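The Lid Situation

Every house I have lived in has had a cupboard that works like a trapdoor. In the current one it is the lower cabinet left of the stove. You open it, something rolls out, you put the something back and close the door fast with your knee. I have been doing this for 3 years and I'm good at it. I can get the door shut before the second wave.

The second wave is lids. I own far more lids than things that need a lid. Some came with pots that have since died. Some came from the Tulcombe thrift store, where they sit in a bin by the register for 2 dollars and look useful, and I am weak near a register. At least one was here when I moved in and I have been dusting it out of respect.

So in December, when it was too dark by four-thirty to pretend I was going for a walk, I pulled the whole cabinet out onto the kitchen floor. The plan was simple. Every dish gets matched with its lid, and whatever is left standing alone goes in the donation box. I gave it an hour. Anybody who has met me would have given it a weekend.

The pots went fine. Pots are honest. A pot has one size and a handle and wants to be a pot. The Palside casserole still had its own lid, which surprised us both, and the small saucepan turned out to have been wearing somebody else's for most of its life. It rattles less now. I miss the rattle a little.
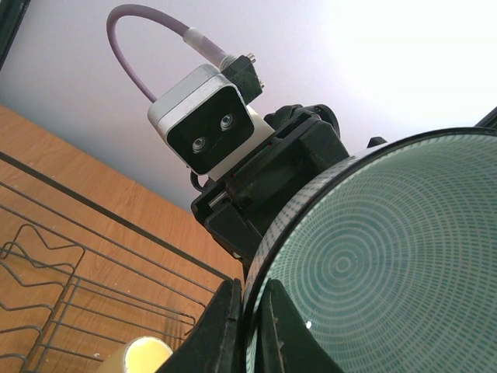

Round things were where the sorting fell apart. A bowl will accept nearly any plate laid on top of it and tell you nothing about whether the two were ever meant to be together. I spent a long time on the big green one, with the rings of little pale dashes running out from a bullseye and the dark line around the rim. Is it a dish? Is it a lid? I have served crackers on it and I have also put it over rising dough, and it did both jobs without complaint. You can stare at those rings for longer than is healthy. They start out fine and tight near the bullseye and get wide and blocky farther out, like a tree that had a few very good years at the end.

I put it in the lid pile. Then I moved it to the dish pile. Then I made a third pile, and if you have ever sorted anything you know what a third pile means. By dinner it was the biggest pile on the floor and I was stepping over it to get to the toaster.

What I ended up buying was a rack, one of those wire ones that stands things on edge like records. The Anotier had good reviews and cost 43 dollars, and I closed the tab. The Grewal hardware store had a plainer one for a lot less, and it holds everything I kept, provided the big stuff goes in the back and you don't slam the door.

I do slam the door. Habit. The knee goes up before I've thought about it.

The donation box has been in the hallway since then. It has four lids in it, plus a scarf I put on top so I'd stop looking at them. Twice I've gone back in for one. If I were 100 percent sure about the flat one with the missing knob, the box would be in the car by now, but it fits the frying pan if you hold it.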